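Chasing a Dropped Part: How to Debug a Place Step That Lets Go Too Early

Posted 2021-12-01 by Ghazal Zarei

If you have ever watched a pick-and-place run go perfectly right up to the last inch and then fling the part sideways, this one is for you! We spent a good chunk of October on exactly that fault in our two-arm simulated cell, which we call Pillville, and I learned so much from it that I want to walk through the whole hunt. You can follow along with any simulator that lets you log the gripper state and the contact forces.

What the fault looked like

The task is simple. One arm carries a flat black part to a target square on the table mat and sets it down inside the outline. Most runs were fine. But out of 1000 overnight runs, 210 ended with the part outside the square, and a few of those had it clear off the mat. The scary bit was that the task script marked every single one as a success. It only checked that the arm had reached its goal and the fingers had opened. On a real cell that means you keep stacking parts onto a spot where there may be no part at all.

Step 1: Freeze everything and save the seed

Before you change a single setting, write down the random seed of a bad run and check that you can replay it. Ours replayed the same way every time, which made me very happy (a fault you can replay is half caught). Pick three bad seeds and one good one, and stick with those four for the rest of the work. Sudheer Rao talked me out of using more, and he was right, I would have drowned in logs.

Step 2: Slow down the last part of the move

Set playback to one tenth speed and start it when the gripper gets near the mat. Put the camera low and close so you can see the mat past the fingers, then step through one tick at a time. You want the moment when the tool is over the target and the part is inside the outline but the release command hasn't gone out. Note the tick number.
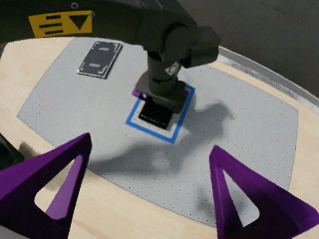 Step 3: Line up three signals on one plot

Now for the fun part. Plot these against the tick number:

Tool height above the mat
Gripper opening command
Contact force between part and mat

In a good run, the height levels off, the contact force rises, and then the opening command goes out. In our bad runs the opening command came 6 ticks before there was any contact force at all. The part was still in the air! One finger lost its grip a hair sooner than the other, and the part got a sideways kick on the way down.

Step 4: Find out who sends the release

Search your code for every place that can open the gripper. We expected one and found two. The main script waited for contact, just as it should. But the motion planner, a homemade one named Kaston, had an old "goal reached" callback that opened the fingers as soon as the tool was within tolerance of its target height. With a loose tolerance and a fast approach, the callback won the race.

Step 5: Fix the release, then fix the check

Take the gripper command out of the callback completely. Don't just tighten the tolerance, or the fault will come back the day somebody speeds up the arm. Make the release wait for contact force that holds steady over several ticks, and give it a timeout that stops the arm with the fingers still closed.

Then repair the success check. Ours now reads the final pose of the part and compares all its corners with the target square. If any corner is outside, the run fails, no matter how nicely the arm moved.

Step 6: Try to break it again

Replay your saved seeds first. Then raise the approach speed, lower the friction on the fingers, and run the full batch overnight. We got zero early releases, plus 3 timeouts where the part was held at a bad tilt and never made proper contact. Those stopped safely with the part in the grip, and I was thrilled to see them show up as failures in the log. The tilt problem is next on my list, and I already have the seeds saved.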